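Team Peruvden: Final Report on the Squeeze Fault

So our project was supposed to be about speed. The plan in October was to get a small arm to pack lunches into trays faster than a tired student could, write up the timings, and go home happy. What we ended up with is a report about why our gripper kept closing after it had been told to stop, which took up most of the semester and taught us a lot more than the timings would have.

The setup first. We called the whole rig Peruvden (it was the name of the group chat before it was the name of anything else). The arm is the bench one from the teaching lab, the gripper is a two-finger type with linkages on the outside, and there's a small camera up at the wrist so we can check what's between the fingers. The control code is ours, built on top of a scheduling library another team wrote last year called Velero. The log viewer is called Grenduvow and I wrote it, so any complaints about the colors should come to me.

For most of the fall things went fine. We ran boxes, then cartons, then foam blocks, and the numbers looked great. Then we moved on to soft food and everything fell apart, in one case literally. The first sandwich we lost was egg salad. The fingers touched it, the log said "contact," the log said "hold," and the fingers just kept going for a bit longer until there was filling on the linkage and on my sleeve. We wrote it off as a bad threshold and lowered the number. Next run was fine. The run after that, squashed again!

That on-and-off behavior was what made it so annoying. If it had failed every time we would have found it in an afternoon. I pulled the logs for every soft-food grip we had done up to that point, 1090 of them, and went looking for ones where the motor current kept climbing after the hold command. There were 119. That's more than one in ten, and we'd been shrugging at them one by one for weeks.

My first theory was the food. Bread compresses, plastic wrap slides, fillings move around, so maybe the current was rising because the thing in the fingers was changing shape. I was pretty attached to this theory and spent way too long on it. I tried firmer bread. I tried gripping lower down, near the base, where there's less to crush. I tried slower closing speeds, which helped a little and made me think I was right, when all it did was give the bug less distance to work with.

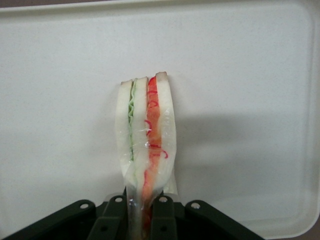

Dalisay asked during our practice presentation why we were still changing the sandwich when the foam blocks would have hidden the same problem, and said to go back and check the foam data before touching anything else. Fair point, and a slightly painful one to get in front of the whole class. I went back that evening, and there it was. The foam grips had the same extra closing in them. Foam doesn't care if you squeeze it for a little longer, so it had never shown up as a failure. We'd had this fault since the beginning and had been calling it good data.

After that it went quickly. The hold command goes into a queue in the scheduler along with everything else: camera requests, joint positions, log writes. Usually the queue is short and the hold gets through right away. But when the wrist camera asked for a picture at just the wrong moment, the hold sat behind it, and the gripper carried on with the last thing it had heard, which was "close." Log entries were stamped when a command was put in the queue and had no record of when it was carried out. So Grenduvow was cheerfully showing me a hold that hadn't happened yet. That one is on me, I designed the log format.

To be sure, we forced it. We had the camera request a picture right before every hold, and the extra squeeze showed up on nearly every grip. Then we turned camera requests off during closing and it went away. I have never been so happy to see a flat line.

The safety side is the part I want the next team to read even if they skip everything else. A gripper that keeps closing after a stop is a pinch hazard, and we had been reaching in to straighten wrappers with the arm powered because, well, the log said it was holding. No one got hurt. We did tell our instructor as soon as we understood the cause, and the rig stayed off until the changes below were in and signed for.

We made 3 changes. Stop and hold commands skip the queue completely and go straight to the gripper. The gripper also has its own current limit now, set on the controller, so it quits closing even if our code is busy or has crashed. And the log has two times for each command, sent and done, with a nasty orange bar in Grenduvow whenever they drift apart.

With all that in place we ran 3964 grips on a mix of foam, rolls and wrapped sandwiches, many of them overnight with foam only. No extra closing in any of them. We did drop things, mostly rolls, and the wrapping still gets creased more than I'd like, but those are ordinary grip problems and somebody can have fun with them next year.

Still open: the joint commands go through the same old queue. We haven't seen trouble there, but we haven't really looked either, and we should have. The emergency stop button cuts power directly and was never affected. If you pick up this rig, start by testing the queue under load before you put any food near it, and keep your hands out while it's powered, whatever the screen says. The timing results we originally promised are in the appendix, all two pages of them.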